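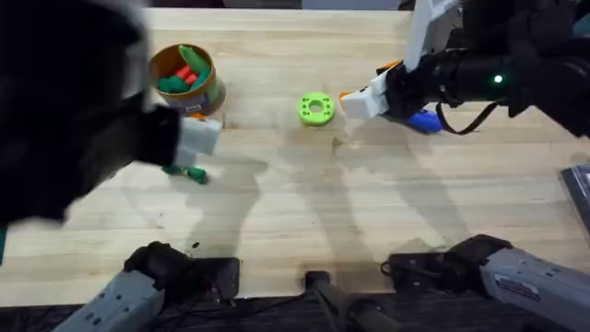 Minutes of the meeting on table-top items and storage

Shared: 24
Comments: 2

Meeting held in May at Daston, ground floor. Start 2.15 pm. Apologies were received from Wullano. The minutes of the previous meeting were agreed with one correction: under surface care, "monthly" should read "weekly".

1. Matters arising

1.1 The replacement felt pads for the table feet have arrived and been fitted. The table no longer rocks. Action closed.

1.2 The question of a second shelf in the Park room is carried over. The supplier has quoted for a shelf of the wrong depth and has been asked to quote again.

2. Table surface

2.1 The butcher-block top was discussed. It has a few darker spots and stains. One view was that the top should be sanded back over the summer. The other was that the marks are cosmetic and that sanding a top made of joined strips risks an uneven result if done by hand.

2.2 It was agreed to leave the top as it is and to review it before winter. In the meantime it will be cleaned with a damp cloth along the grain and dried straight afterwards. Spray cleaners are not to be used, including the one kept under the sink in the Park room.

2.3 Oiling was raised. The meeting did not know what finish the top was given originally. Bindar fitted it and will be asked. No oil is to be applied before an answer is received.

3. Toy vegetables

3.1 The cylindrical container with the orange-brown rim was considered too small for the vegetable pieces. Pieces stand above the rim, the tall green carrot-shaped one in particular, and it is difficult to take one from the middle without lifting its neighbours.

3.2 Options considered:

(a) a wider container of similar height;
(b) two containers, sorted by size;
(c) the same container with fewer pieces.

3.3 Option (b) was not supported. Sorting by size adds a step at the end of each session and was tried last year with the play fruit, when both tubs were mixed within a week. Option (a) was preferred if a suitable container can be found among existing stock. Option (c) applies until then, with the surplus kept in the cupboard.

3.4 The present container has a cardboard-like wall and should not be wiped with a wet cloth. It may be brushed out. The white and blue label is to stay on - removing it is likely to tear the surface underneath.

3.5 It was noted that the stock sheet lists "carrot, green" and "carrot, orange" on the same line. These are to be given separate lines. The meeting spent longer on this than intended. The description "long green" was proposed for the smaller elongated piece with the darker end, as opinions differed on which vegetable it stands for. Agreed.

4. Lime-green ring

4.1 The thick ring with the small holes around its top face has no entry on the stock sheet. It has been stored with the vegetables, with the stacking pieces and, for a time, on the window sill.

4.2 One suggestion was that it belongs to a set of which the other parts are missing. The catalogue number 678 was put forward from memory, but the old catalogue was not to hand and this could not be checked.

4.3 Agreed to enter it as "ring, lime green, with holes" and to keep it in the cupboard tray. It is not to go in the vegetable container, where space is already short.

4.4 The holes will need a small dry brush when the ring is cleaned. A bottle brush is too wide.

5. Setting out and putting away

5.1 The current sheet on the wall asks for all items to be put away before the table is wiped. In practice items are often moved to one end, the clear part is wiped, and the items are moved back. The second method leaves crumbs and dust under the container.

5.2 The wall sheet will be reworded to read: "Lift everything off. Wipe. Dry. Put back." A larger typeface was requested.

5.3 The time allowed for putting away is to be increased to around 3 minutes per table. Wullano had asked in writing for longer. The meeting felt that this could be looked at again once the new container is in use.

6. Purchases

6.1 One small dry brush. Approved.

6.2 Cloths, one pack. Approved, to be ordered with the Park room supplies to save on delivery.

6.3 A new container is not approved for purchase until existing stock has been checked.

7. Any other business

7.1 The cupboard door catches on the floor mat. The mat will be turned round.

7.2 Daston asked that empty boxes be flattened before they are left by the back door.

Actions

Daston: check existing stock for a wider container; reword and reprint the wall sheet.
Park room: turn the mat; place the order for cloths and brush.
Bindar: confirm the original finish of the table top.
Wullano: amend the stock sheet as in 3.5 and 4.3.

Next meeting to be arranged once Bindar has replied. Meeting closed at 3.05 pm.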